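Saturday 30 October 2021, Clodov open day at the Saltgate building. Notes as I go, mostly on the two-arm picking demo. Doors at ten, queue moved fast.

1/ The task is called Bakilana on the program. Fruit sits in a white cubby wall, the robot has a red basket, and the fruit is supposed to end up in the basket. Two arms, black grippers, parquet floor, no fixtures that I could find.

2/ Stock for the run I watched most closely: a pear on its side in one cubby, a round red fruit in another one lower and to the right. Everything else on the shelves empty. Both grippers on the basket, handle between them.
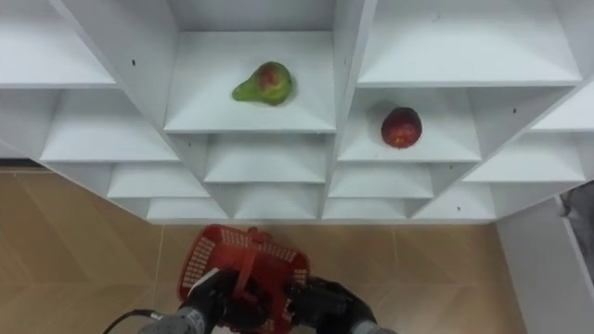 3/ Numbers from the handout. Training set is 2,000 demonstrations, 800 of them recorded since August. Cycle time was given as up to 40 seconds per item. No success rate printed. I asked and was told it depends on the shelf, so I wrote down "depends on the shelf."

4/ The shelf is the hard part. Stepped compartments, white on white, dividers everywhere. Little contrast for a camera to work with apart from the shading and a few small dark holes in the panels. Fruit shows up well. Edges, I would guess, less so.

5/ Division of labor is what I came for. One arm carries the basket, the other carries the fruit, and the two grippers get very close together. I would like to see the collision margins — the handout skips them.
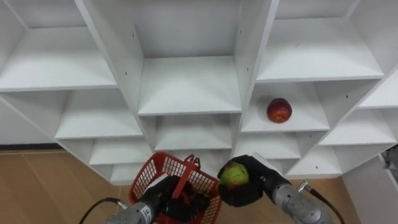
Left gripper on the basket, right gripper on the green one. Red apple still on its shelf.

6/ Software side is a planner they call Soda. It runs on a workstation off the robot. Someone asked about latency and got a block diagram. I have a photo of the block diagram and will not be posting it, it had five boxes and no units.

7/ Sign-in sheet was at 187 when I left after lunch. Second session has the same program, so if you only want the arms, go straight upstairs and skip the talk.

8/ Still open for me: bruising, anything softer than an apple, and what happens with a full basket. Sent all three by email. Will add replies to this thread if I get any.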